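Home > Bathroom > Bathtubs > Acrylic > Drendell 391

Drendell 391 acrylic bathtub, gloss white

Item: 391
Maker: Drendell
Sold by: Jonness Bath and Tile
Availability: in stock, Trakorwood warehouse
Page updated Jul 13, 2026

Overview

The Drendell 391 is a molded acrylic bathtub in gloss white with a rolled rim and curved sides. It is sold as a shell with a support frame and adjustable feet. The drain, overflow and faucet are ordered separately so you can match them to the rest of the room.

The inside has no sharp corners. The sides run down to the floor of the tub in one continuous curve, and the floor slopes toward the drain. The rim turns down on the outside and leaves an open space underneath, where the frame and the plumbing go. You can close that space with the matching Drendell panel or with a framed and tiled front.

Most of these go into remodels where an older steel tub is coming out. The 391 is light enough for two people to carry up a normal staircase, and it can be stood on end to get through a doorway.

Specifications

Material: cast acrylic sheet, fiberglass reinforced on the back
Color: gloss white
Capacity: roughly 200 liters to the overflow
Support: steel frame with six adjustable feet
Rated load, water and bather together: 800 pounds
Drain position: foot end
Overflow: drilled at the factory, one hole
Faucet holes: none drilled
Use: indoor, residential

Full measurements are on the drawing sheet, which is packed with the tub and can be printed from the Documents tab. Please work from the sheet and not from a tape measure held against the display model. Molded tubs vary slightly from one to the next and the sheet gives the range. If you are building an enclosure before the tub arrives, use the larger figure.

What is in the box

Bathtub shell
Support frame, flat packed
Adjustable feet with lock nuts
Wall clips and screws
Touch-up polish, one small tube
Drawing sheet and installation guide

Not included

Drain and overflow kit
Trap
Faucet
Front or end panels
Sealant

Seeing it before you buy

We keep a white acrylic tub on the floor at the Trakorwood showroom with the underside open, and you are welcome to get down and look at how the rim turns under. Feel along the lower edge too. Panels tuck in there, and it is the part installers ask about most. Bring a sketch of your room with the location of the drain marked on it. A phone picture of the wall where the faucet will go is useful as well.
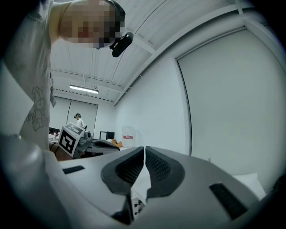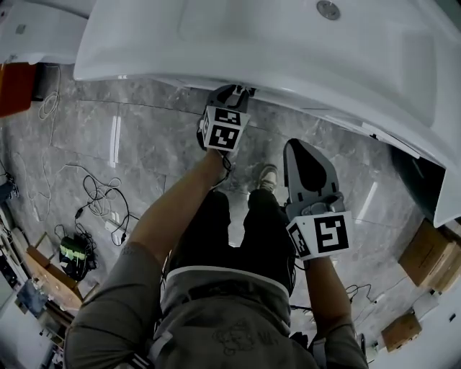

If you are comparing the 391 with a tub from another maker, look at the back of the shell as well as the front. The gloss side looks much the same on every acrylic tub in a showroom. The reinforcement and the way the frame attaches are where they differ. On the 391 the frame bolts to a board that is bonded into the base, so no screw goes into the acrylic itself.

Installation

A licensed plumber should make the drain and supply connections. The rest can be done by anyone used to working with a level and a drill.

1. Unpack the tub and check the whole surface in good light before you move it to the room. Leave the protective film on the rim.

2. Lay a blanket or a piece of clean cardboard on the floor and turn the tub upside down on it. Assemble the frame, bolt it to the base board and thread the feet on by hand.

3. Fit the drain and overflow while you can still get at both sides. Most overflow kits seal with a rubber washer behind the wall of the tub. Tighten by hand and then a quarter turn more. Do not use plumber's putty on acrylic unless the label says it is safe.

4. Turn the tub over with a second person. Lift by the rim or the shell – never by the waste pipe.

5. Set the tub in place and adjust the feet until the rim is level in both directions. The slope to the drain is molded in, so the rim should be dead level. Lock the nuts.

6. Mark the line of the rim on the wall, fix the wall clips and slide the tub back onto them.

7. Connect the waste. Fill the tub to the overflow and leave it for an hour, then check every joint underneath with a dry paper towel. Drain it and check again while the water is running out.

8. Fill the tub once more before you seal the edge. A full tub settles a little, and sealant applied to an empty tub can pull away from the tile the first time someone takes a bath. Let the sealant cure before you empty it.

The floor must be solid and flat under every foot. On tile, set each foot on a small rubber pad so it doesn't sit directly on a grout line. On a wood subfloor, the guide shows where blocking is needed between the joists.

Leave an access opening. If you are tiling the front, plan a removable section at the drain end large enough to get an arm and a wrench through. We get calls every month from people who have to break tile to reach a washer.

Panels and fittings that go with it

Drendell front panel, gloss white. Fits under the rim and screws to a batten on the floor. Can be trimmed at the bottom edge with a fine-tooth saw.

Drendell end panel, gloss white. Fits either end.

Mendes drain and overflow kit, chrome. Round face plate, pop-up plug worked from the overflow. Also stocked in brushed nickel.

Mendes wall faucet, chrome. The spout is long enough to clear the rolled rim. Several shorter spouts we carry are not, so check before ordering a different one.

Rubber foot pads, pack of 6.

Cleaning and care

Wash with warm water and dish soap on a soft cloth, then rinse. That takes care of nearly everything. For limescale, use white vinegar mixed with the same amount of water, leave it for a few minutes and rinse well. Keep it off the chrome.

Do not use scouring powder, steel wool, bleach left to stand, acetone, nail polish remover or paint thinner. Drain cleaners should be poured straight into the drain and flushed through, with none left sitting on the floor of the tub. Rubber bath mats should be lifted and hung up after use. Left in place, some of them mark the surface and the mark doesn't come out.

Light scratches can be polished with the tube supplied. Work in small circles and wipe off with a clean cloth. Deeper scratches can be wet sanded and polished, and the color goes all the way through the acrylic layer, so the repair will not show a different shade.

Delivery

We deliver within 200 miles of Trakorwood on our own truck. The tub comes upright in a carton with foam corners, and the driver will bring it to the first dry room on the ground floor. Carrying it upstairs can be booked in advance for an added charge. Beyond that distance we ship by freight and delivery is to the curb.

Open the carton while the driver is there if you can. Damage in transit should be written on the delivery slip and reported to us within two days, with the carton kept.

Returns

Unused tubs in the original carton can be returned within the month. We cannot take back a tub that has had faucet holes drilled, has been set in sealant or has had the film removed. Panels that have been trimmed are not returnable.

Questions from customers

Can I drill for a deck-mounted faucet?
Yes, on the flat part of the rim at the foot end. Use a hole saw at low speed, drill from the gloss side and put tape over the spot first. The drawing sheet marks the area to stay inside.

Does it come in left and right versions?
No. The drain is at one end and centered, so the tub can be turned to suit the room.

Can it be used with a shower over it?
Yes. The floor is smooth, so we suggest a mat with suction cups. Seal all sides that meet a wall.

Is the frame already attached?
No, it is flat packed. The bolts are in a bag taped inside the shell.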